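Imprimir | Enviar por e-mail

Clovgate Mimen: pré-amplificador e interface para voz e guitarra

Última atualização: 19/04/2019

Quem grava canções em casa conhece bem aquele momento em que a maquete já soa melhor do que a versão "a sério". A voz estava quente, a guitarra ainda não tinha sido pensada demais e depois passa-se uma semana a tentar repetir a mesma coisa. A Mimen foi desenhada para que a maquete possa ficar: duas entradas, um pré-amplificador com caráter e o mínimo possível de passos entre ligar a caixa e cantar. Andamos com ela na sala de ensaio desde agosto e continuamos a gostar dela como no primeiro dia (talvez mais, agora que decorámos onde estão os botões!).

O som

O pré-amplificador é o coração disto tudo. A Clovgate usou na Mimen o mesmo circuito de entrada da mesa Pristen, que muita gente da pop de quarto andou a procurar em segunda mão, e o parentesco ouve-se logo. Os médios têm corpo, os "s" não picam, e uma voz sussurrada a dois dedos do microfone aparece inteira, com o ar todo à volta. Para quem escreve aquelas canções quase faladas, com um refrão que de repente abre, é uma maravilha: o ganho aguenta a subida sem esmagar a palavra.

O botão Cor acrescenta saturação antes da conversão. Até meio do curso é discreto, uma espécie de espessura que só se nota quando se desliga. Daí para cima começa a dar aquele grão de cassete que fica lindo em coros dobrados e em guitarras de nylon. Em bateria gravada com um só microfone também resulta, embora convenha baixar o ganho e ter alguma paciência com os pratos.

A entrada de instrumento merece uma palavra à parte. Ligámos um baixo passivo já velhinho e uma guitarra semiacústica com o tom todo fechado, e as duas soaram a si próprias, com os graves firmes e sem aquele brilho de plástico que tantas vezes se tenta corrigir depois. Quem toca com pedais pode entrar diretamente com a cadeia montada, que o nível chega e sobra.

Trabalhar com ela

Todos os comandos estão no painel da frente. Ganho à esquerda, Cor ao centro, auscultadores à direita, e cada canal com o seu interruptor de alimentação fantasma. Pode parecer pouca coisa, mas quem já teve de desligar a fantasma dos dois canais por causa de um microfone de fita antigo vai agradecer.

A monitorização direta tem um botão de mistura contínuo, e dá para cantar com um bocadinho da própria voz seca por baixo da que volta do computador com reverberação. É um pormenor de que gostamos imenso, sobretudo com cantores que não estão habituados a auscultadores e que se encolhem quando ouvem tudo sem efeito.

O programa que acompanha a caixa chama-se Lodhi e faz uma coisa só: guarda continuamente o que entra, mesmo com a gravação parada. Toca-se uma ideia, gosta-se, e vai-se buscar. Já nos salvou uma ponte inteira que ninguém tinha gravado. O Lodhi exporta as pistas em WAV, com o andamento calculado a partir do que foi tocado, e a partir daí segue-se no programa de gravação do costume.
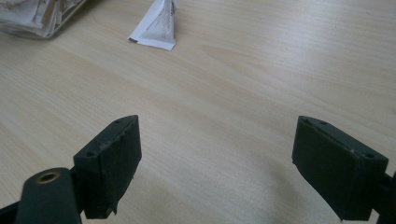
Ligações e medidas

Entradas: 2 combinadas XLR/jack, ambas com pré-amplificador e comutação para instrumento
Saídas: 2 em jack balanceado, mais auscultadores em jack grande
Conversão: 24 bits, até 96 kHz
Alimentação: por USB-C, sem transformador
Caixa: alumínio, com laterais em borracha
Peso: 700 g
Preço: 400 euros, com cabo USB-C e licença do Lodhi

A saída de auscultadores tem volume de sobra para modelos de alta impedância. O MIDI ficou de fora, e quem usa teclados antigos vai precisar de uma interface à parte ou de uma ligação USB direta ao computador.

Para quem faz sentido

Cantautores, antes de mais. Duas entradas chegam para voz e guitarra ao mesmo tempo, e o cuidado todo foi posto aí. Duos também se dão bem com ela, e gravámos um fim de tarde de harmonias a duas vozes com um microfone para cada pessoa e a Cor a um terço, praticamente sem mexer em mais nada. O resultado foi direto para o EP.

Produtores que trabalham sobretudo com instrumentos virtuais e só gravam uma voz de vez em quando vão apreciar o pré-amplificador, mas podem achar a caixa um luxo. E quem grava bandas completas precisa de mais canais, ponto final. A Clovgate não prevê ligar duas Mimen em conjunto, pelo menos com o controlador atual.

Uma sugestão de afinação para começar

Com um microfone dinâmico e uma voz suave, experimente ganho às duas horas e Cor às dez, com o filtro de graves ligado. Com um condensador, recue o ganho até às onze e deixe a Cor como está. Para a guitarra acústica, gostamos do microfone apontado ao fim da escala, a um palmo e meio, sem Cor nenhuma na pista principal e bastante na dobra. Abertas as duas para os lados, dão um refrão enorme, daqueles que pedem logo uma terceira voz.

Na caixa

Interface Mimen, cabo USB-C, guia rápido em português e cartão com o código do Lodhi. O manual completo está disponível em PDF na página de apoio da Clovgate.

Comentários

baixo_e_voz
Tenho a minha há uns meses e confirmo o que dizem da Cor em coros. Cuidado é com o vício, já a pus em tudo, até numa melódica!

Ritinha Demos
Dá para usar com tablet? O meu só tem USB-C e não queria levar o portátil para os ensaios.

quarto22
@Ritinha Demos no meu funciona, mas a bateria do tablet vai-se num instante. Uso um hub com alimentação e fica resolvido. O Lodhi é que só corre em computador.

Ritinha Demos
Obrigada! Vou ver se arranjo um hub então.

Serra Acústica
Pena não ter MIDI. De resto, para voz e guitarra é a melhor que já tive em casa, e a mistura contínua nos auscultadores mudou-me a maneira de cantar. Alguém já experimentou com microfone de fita?

baixo_e_voz
@Serra Acústica sim, com um passivo. Ganho quase no máximo, mas o ruído é baixo e em violoncelo ficou muito bonito.

Imprimir | Enviar por e-mail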